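Hofstetter 工作室开放日流水账(Bavau 之行,很长,慢慢看)

先说一下,这篇拖了很久才写完,群里催了好几次,真不好意思。我本来想发几张图、写两句感想就算了,结果一坐下来就收不住,越写越长,大家泡杯茶再往下看吧。没玩过 Burero 的朋友可能会看得有点懵,我尽量在该解释的地方多说一句,老玩家嫌啰嗦的话就跳过去。

Hofstetter 每年一月会把工作室打开一天,让玩家进去转转。我从 Burero 初代开始玩,到现在存档都换过好几张记忆卡了,可一次也没去成:要么抽签没中,要么中了请不出假。今年抽签结果出来的时候我正在超市排队买鸡蛋,看到邮件标题,差点把鸡蛋掉地上。后面的阿姨还问我是不是家里有喜事,我说是,是喜事,大喜事!

Bavau 是个不大的镇子,火车要换一次,换乘的时间给得很宽裕,够在站台上喝完一杯热可可。出了站坐 31 路公交,一直坐到倒数第二站,下来就能看见工作室的楼。说是楼,其实是以前的纺织厂改的,红砖,窗户特别高,门口一块很小的铜牌,刻着 Hofstetter 的名字,旁边趴着一只 Etska 的石像,鼻子被摸得发亮。我当然也摸了。摸完又排回去摸了一次,因为第一次戴着手套。

开放日定在周三,上午十点进场。我九点不到就到了,门口已经站了一长条人,大家跺着脚聊天,聊的全是配招。排我前面的是一对父女,小姑娘背着自己缝的 Etska 背包,尾巴缝得比身子还长,走一步晃一下。她很认真地问我最喜欢哪一只,我说 Etska,她满意地点点头,好像我通过了什么考试。后来一整天我们老是碰上,在每个展区都要互相挥手。

进去先领胸牌,然后分组。我们这组由一位做关卡的姐姐带着,她声音已经有点哑了,说前一天彩排讲太多。第一站是美术区,墙上贴的全是草稿,从地板贴到够不着的地方。Burero 现在图鉴里一共 284 只,每一只的定稿旁边都挂着被淘汰的方案,我在这面墙前面站得最久,后面的人都绕着我走。

说几个我记得住的。Etska 大家都知道,灰毛、圆耳朵、住在水边,肚子上有一块浅色的斑。它最早的草稿居然是一只鸟!翅膀画得很短,脚上有蹼,表情倒已经是现在这个爱搭不理的样子。姐姐说后来发现游戏前期的区域里飞行类太多,就把它按到水里去了,表情原样留下。还有一版 Etska 长了角,旁边有人用铅笔写了两个字:"太凶"。我盯着那两个字笑了半天,也不知道是谁写的,字特别工整。

另外,论坛里吵了好多年的那个问题,也就是 Etska 的夜行形态到底算不算独立条目,我替大家问了。回答是:在他们的数据表里,两种形态共用一个编号,能力值分开填,特性那一栏也分开填,所以图鉴上只算一只。主张"算两只"的朋友不要灰心,姐姐说他们内部也吵过,现在还有同事在自己的表格里坚持分两行。至于夜行形态的速度为什么比普通形态低那么一点点,她说是为了让玩家在选先手道具的时候多犹豫一下。我听完觉得很有道理,回来的火车上又觉得没那么有道理,到现在还在犹豫,说明他们的目的达到了。

第二站是声音区,这是我完全没想到会喜欢的地方。一间小小的录音室,门很厚,里面一股旧地毯的味道。音效师傅现场演示叫声是怎么做出来的,桌上一堆乱七八糟的东西:钢丝刷、橡胶热水袋、半袋猫砂、一把走音的口琴。Etska 受到攻击时那声"咕"是热水袋挤出来的,挤完再降半个音。他让我们每人试着挤一次,我挤出来的声音像一只生气的鸭子,背包小姑娘挤得最好,师傅说可以直接放进游戏里,她爸爸在旁边骄傲得脸都红了。

师傅还讲了战斗音乐。老玩家应该记得初代打首领的时候鼓点会慢慢变快,那会儿大家都传说是卡带读取的毛病,网上还有人写过很长的分析。师傅说是故意做的,血量越低鼓越快,只是初代的内存不够,变速的台阶做得太粗,听起来就像出毛病了。到了新作里台阶细多了,反而有老玩家写信来抱怨说没有以前那个味道。他说这话的时候一点都不生气,还从抽屉里翻出一封信念给我们听,信写得好长,跟我这篇差不多。 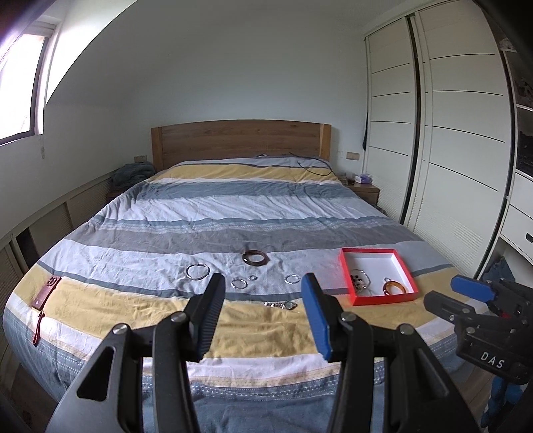
本页最后修改:周三 21:40(补充了下午场和小卖部的部分,改了几个错字)

中午有一个多小时自由活动,可以在工作室的食堂吃,也可以出去吃。我在食堂吃的,因为听说菜单是按游戏里的道具起的名字。"野营炖菜"就是土豆胡萝卜炖牛肉,味道很家常,胡椒放得多,我喜欢。"恢复果汁"是苹果加姜,喝完确实暖和。面包随便拿。坐我对面的一位大哥是专门从海边过来的,玩的是纯草系队伍,从初代玩到现在都没换过,我真心佩服。我们交换了配队代码,约好晚上连线打一局。剧透一下:我输了,输得很惨,被他那只带反伤叶的家伙慢慢磨死的。

下午第一场是测试区参观,也是今年新加的。测试区在二楼最里面,窗帘都拉着,一排一排的机器同时开着 Burero,画面全不一样,有的在钓鱼,有的卡在墙里。带我们的测试员小哥话不多,但一讲到漏洞眼睛就亮了。他给我们看了他们内部最有名的一条,编号 1413,在测试组里大家都直接叫它"一四一三",像叫一个老同事。

一四一三是这样的:如果你在雨天的码头上,背包全满,队伍第一位是夜行形态的 Etska,这时候跟卖鱼的老人说话,再取消,老人就会跟着你走。一路跟到镇外,跟进山洞,跟进首领房间,战斗的时候他还站在后面看。修了好多次,每次都以为修好了,过几个月又有人报上来。最后他们干脆给老人写了一句台词,在首领房间里跟他说话,他会说"这里鱼不多"。我玩到过这句台词!我一直以为是彩蛋,还在攻略里写过是彩蛋!现在正式更正:它是一个修不好的漏洞变成的彩蛋。攻略那一页我回来已经改了,原来的说法划掉留着,给大家留个纪念。

有人问能不能上手玩没发布的内容,小哥摇头摇得特别快。不过试玩区放了新版本的一小段,可以玩十五分钟,地图是雪地,捕捉的手感有变化。我说说我的感觉,仅供参考:投掷的时候手柄会先轻轻震一下再重重震一下,提示你时机,比以前容易抓,我这种手残党很受用。可是旁边几位高手觉得太容易了,希望能关掉。工作人员拿着本子一条一条记,记得很认真,至于最后会不会加选项,他没有答应,我也就不替他答应了。雪地里的脚印会留很久,你可以顺着脚印找回去,我光顾着踩脚印,十五分钟里有一大半都在转圈,队友们不要骂我,下次一定好好看新内容。

图鉴方面,试玩里出现的都是老面孔,Etska 换了冬毛,脖子那一圈蓬起来,像围了条围脖。我尖叫了一下,声音不大,但是大家都回头了。能力有没有变我没看清,菜单里那一页是锁着的。网上现在流传的那张数值表,我在现场没有看到任何能对上的东西,所以请先别急着重新配队,等正式消息吧。

接着是问答。在原来的染布车间,地上还留着排水沟,上面盖了铁格子,椅子腿老是卡进去,时不时就听见有人"哎呀"一声。问答的问题是提前投进箱子里抽的,我投的没抽到(我问的是雨天码头的天气概率,可能太冷门了)。抽到的里面我印象深的有这么几个。

有人问什么时候做联机交换以外的合作玩法,回答是一直想做,试过一版四个人一起捕捉的,结果测试的时候大家为了谁来扔最后一下差点翻脸,先放回抽屉里了。有人问 Burero 这个名字什么意思,回答是没有意思,当时要注册一个念起来顺口的词,在纸上瞎拼的,拼了一下午。还有一个小朋友问 Etska 睡觉的时候会不会做梦,台上几个人互相看了看,商量了好一阵,最后说会,梦见鱼。全场鼓掌,我鼓得手都疼了。

散场以后就是小卖部,啊,小卖部。今年的开放日限定是一本草稿集,印了 500 本,每人限购一本,封面就是那只短翅膀的鸟版 Etska。我排队的时候心里一直在打鼓,怕轮到我就没了,还好买到了。纸很厚,有点粗糙,摊得平,后面附了几页数据表的复印件,字很小,老花的朋友记得带眼镜。里面有一页是未采用的进化条件,有一条写着"在玩家连续三天没有存档时进化",旁边批了个"不行"。我太喜欢这些批注了,真希望他们出一本全是批注的书。

除了草稿集我还买了一个 Etska 的搪瓷杯、一套属性贴纸、一双袜子。袜子是给我妹妹的,她不玩,但是每次听我讲都很有耐心,应该得一双袜子。杯子回来已经用上了,杯底画着一条鱼,喝完才看得见。

回程 31 路末班车比我想的早,大家要是明年去,散场以后别在小卖部磨蹭太久,先去站牌看一眼时间。我是跑着上车的,一手抱书一手抱杯子,司机师傅很好,等了我一下。车上又碰到了背包小姑娘,已经睡着了,尾巴垂在过道里,每个下车的人都很小心地跨过去。

再补几条实用的,给明年想去的朋友:

抽签在官网报名,邮件有可能进垃圾箱,记得翻一翻。
衣服穿暖和点,门口排队的地方风很大,进去以后又很热,有寄存处。
美术区和测试区不能拍照,声音区可以拍,但是别开闪光灯。
小卖部可以刷卡,食堂只收现金。
想问问题的话早点投箱子,午饭前就封箱了。
石像的鼻子随便摸,不用排队也可以,我后来才知道那条队是进场的队。

草稿集的扫描件我不会发,请大家别私信问了,他们特地在前言里拜托过。想知道哪一只的淘汰方案可以在下面留言,我翻到了就用文字讲给你听,画得怎么样我尽量形容。数据表那几页我正在跟论坛的旧资料对,目前对到水边那一组,有两只的捕捉率跟我们多年来的推算差得挺远,等对完再单独开一帖。

留言我都会看的,就是回得慢一点,周末要先陪草系大哥打复仇赛。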